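I get a lot of messages about our trips to Voltalberg, so I've put the ones that keep coming up in one place. Last updated 10th June.

**How long do you need there?**

We stayed 3 nights the first time and I came home grumpy because I wanted more. If you like walking, give it a week. If you only want the gorge and the lake, a long weekend will do, but you'll be up early!

**When should I go?**

I've been in early summer and in December, and they're like two different places. Summer has all the paths open and the meadows are gorgeous. In December the upper road shuts whenever it snows (check the board by the station before you set off) but you get the lake nearly to yourself.

**Is the gorge walk hard?**

Not hard, but there are 736 steps and your knees will know it. Start at the top car park and walk down, then get the bus back up. My friend Boglárka insisted on doing it the other way round and had to stop at every bench.

**Do I need a car?**

No. We've done it both ways and I liked the bus better, mostly for the views on the bends. It stops running early in the evening though, so look at the last one back before you order pudding.

**Where do you stay?**

Always at Pálfi, the guesthouse above the mill. Anikó and Rozália Szekeres run it and the breakfasts are enormous – plum jam, eggs, a sort of cheese scone I've tried and failed to copy at home. It only has a few rooms, so email well ahead.

**Is it any good with children?**

Yes, very! Ours loved the rowing boats and the little beach. The gorge path has railings the whole way, but I wouldn't take a pushchair.

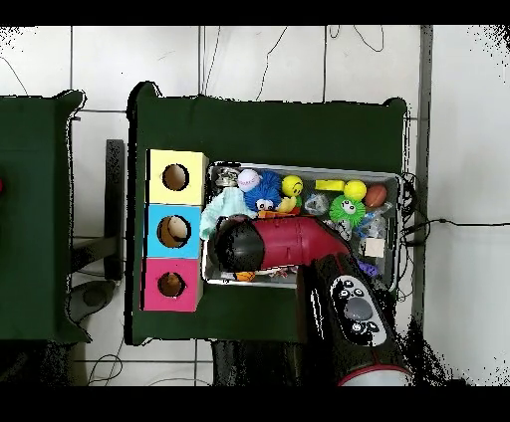
For under-fives I'd stick to the lake loop, which is flat and has an ice cream hut halfway. Bring spare socks, they will go in the water.

**What about rainy days?**

Have a long lunch. After that there's the old pump house, which is more fun than it sounds, and the swimming baths next door.

**Can I take the dog?**

On the paths, yes, on a lead. Dogs aren't allowed on the beach in summer, and Pálfi takes small ones if you ask first.

**Will you do a post on the ridge walk?**

I'd love to, but I've only managed half of it so far. It's 18 kilometres and the fog came down on us both times. We're having another go in autumn, so I'll add the route here once I've walked all of it.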